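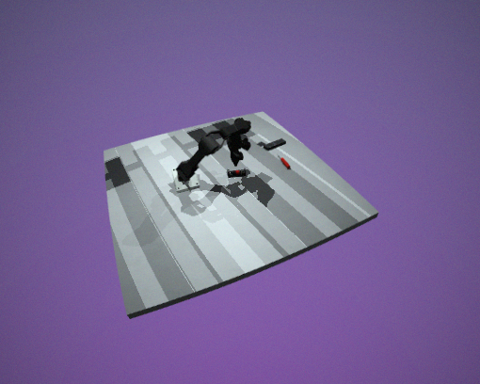
Grey striped surface on a purple background.

Grey floors: what we learned from the Clarkholm refit

Grey has been the default colour for hard floors for long enough that most of us have stopped thinking about it. Members who came to the March meeting will remember the long discussion about whether it is on the way out. Going by the enquiries we get, it is still the colour most people ask for first, and striped or mixed-plank layouts are asked for more often than a single flat shade.

The refit of the ground floor at Clarkholm gave us a chance to look at this properly. The building has a long hall, two meeting rooms and a kitchen, and all of them were due for new flooring at the same time. The old covering had been down for 12 years and was worn through at the doors. The area to be covered came to 72 square metres, most of it in the hall.

Three shades of grey were chosen, laid in planks of mixed width. The lightest was close to white and the darkest was a mid charcoal. Nguyen supplied the planks and Menavska did the fitting. The total for materials, including underlay and door bars, was £652 more than a single-shade floor of the same grade would have cost. A good part of that went on extra planks, as mixed widths produce more offcuts.

A few points came out of the job that may be useful to anyone planning something similar.

Look at samples in the room where they will be used. The mid grey looked neutral in the showroom but had a clear blue cast in the north-facing meeting room. In the hall, which gets sun from the garden door for most of the afternoon, the same plank looked almost beige. We ended up changing one of the three shades after the samples had been down for a week.

Decide on the direction early. Planks running the length of a narrow hall make it look longer. Laying them across makes it look wider but means many more cuts along the walls. Diagonal laying was considered for the larger meeting room and dropped on cost.

Open several packs at once. Shades vary a little between packs, and if the fitter works through one at a time the change can show as a step across the floor. Menavska mixed planks from four packs and laid a trial area dry before fixing anything. This took most of a morning.

Think about dirt. Very pale planks show mud and very dark ones show dust. The mixed floor hides both fairly well, though the palest planks by the garden door already need wiping more than the rest. A longer mat has been put down there.

Keep some spares. We kept two unopened packs, labelled with the batch number and stored flat in the cupboard under the stairs. Lovuvel, the range used here, changes its shades from time to time and an exact match may not be available later.

The kitchen was left out of the striped scheme and has a plain mid grey sheet floor with sealed edges. Several members asked why. The units take up most of the room and very little of a pattern would have been seen. Sheet flooring was also cheaper and quicker to lay, and the fitters were in and out of the kitchen in a day.

Cleaning is straightforward. Sweep first, then use a damp mop with a small amount of neutral cleaner. Do not use a steam mop on the planks. Felt pads have been fitted to all the chairs in the meeting rooms, and we ask anyone moving the tables to lift them at both ends.

The hall and meeting rooms can be seen during normal opening hours. A folder with the samples, the room plan and the cleaning sheet is kept at the front desk. The folder also has the plank we rejected, for anyone who wants to see the blue cast for themselves.

Posted 18/08/2022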